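Filed under: Community News | Around the House | February

We use cookies to remember your settings and to count visits. By continuing to read you agree to this. Manage preferences

SWAP DAY IS BACK, AND WE NEED YOUR STUFF (BUT CHECK THE LIST)

Quick one from me this month, I'm typing this between phone calls. The February furniture swap is on, doors at 9:30 a.m., same hall behind the Gekley building, side entrance. Front entrance is being painted. Please don't lean on it.

For anyone new – you bring a piece you don't want, you take a piece you do. No money. No holding things for your cousin. If you can't carry it, put your name on the sheet and Lionel Whitlock will try to get you a slot with the van. Last time the van ran until dark and we had a bookcase on the sidewalk overnight, so slots are limited to 30 minutes each and he means it.

Last year's totals finally came in from Daiane Coutinho, who went through all the sign-out sheets, even the ones with coffee on them. 3,542 items found a new home. That's everything from dressers down to single lamp shades. Biggest group was kitchen chairs, then kids' beds. Smallest was pianos (one, and it came back).

What we're short of: small desks, twin bed frames, bookcases, anything a student could get up a flight of stairs. Enarthorpe families moved a lot over the winter and the waiting list for desks is long. If you have one under a pile of laundry, now's the time.

What we have too many of: TV stands. Please, no more TV stands. Also exercise bikes.

Big seating. We get asked about it more than anything. Yes we take sofas and sectionals, leather or fabric, if they're clean, the frame is sound and there are no pets living in it. Measure your doorways first, and the turn at the top of the stairs, and write it down. Érica Arruda had three people in a row last fall pick out a couch and then call from the car.
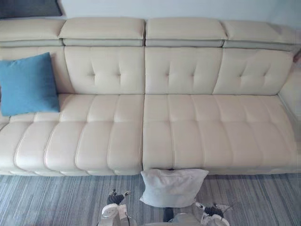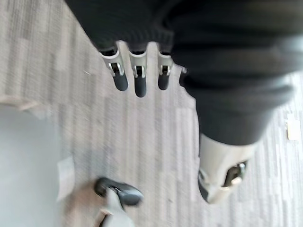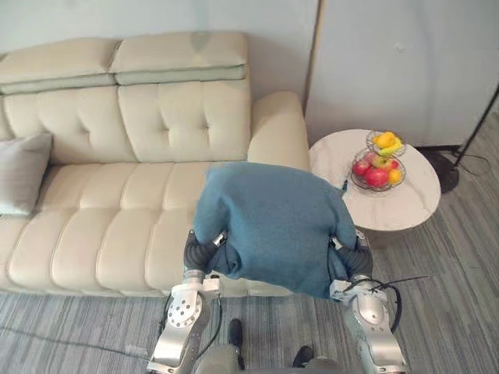
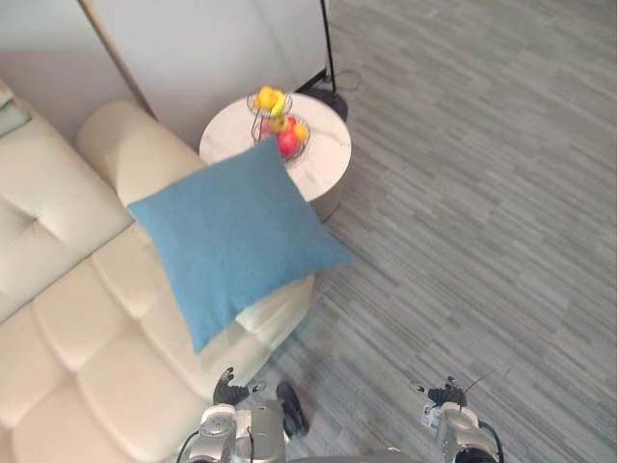

Cream leather sofa in the first, third and fourth pictures.

On leather, since the emails keep coming. Dust it first. Then a soft cloth, barely damp, a little mild soap if you must, wipe it down and dry it off right away. No kitchen spray, no baby wipes. Get down in the seams with a dry brush, that's where the crumbs are. Keep it back from the radiator. If it's already cracked we'll still look at it but send a photo before you load the truck. Light colors pick up dye from new jeans and there's not much anyone can do once its set in, so say so on your form and let the next person decide.

Forms! One per piece. Write the size, the rough age if you know it, and anything wrong. "Good condition" by itself doesn't help us. Benedito Guimarães has blank ones at the Xavier branch desk and there's a stack taped inside the hall door too.

Repair corner is running again, until noon. Vangelis Politis will have clamps, glue and a box of odd screws from Prikon. He can do wobbly legs, loose drawer fronts, sticking runners. He can't do upholstery and he can't do recliners, so don't ask him about recliners. If your thing needs over an hour he'll show you how to finish it at home.

Parking – not in the church lot this time. They have their own event on. Use the street or the gravel strip past the bus stop, and leave room for the van to back in.

Still need 3 people for set-up at 8 a.m. and a couple more for sweeping out after. Gloves and donuts provided. Reply to this newsletter or just tell Daiane when you see her.

Also someone left a very nice wool blanket and a set of drawer knobs at the December swap. Blanket is in the office. Knobs are in my coat pocket, ask me.

Next issue will have the spring dates and the paint recyling hours, which have changed again.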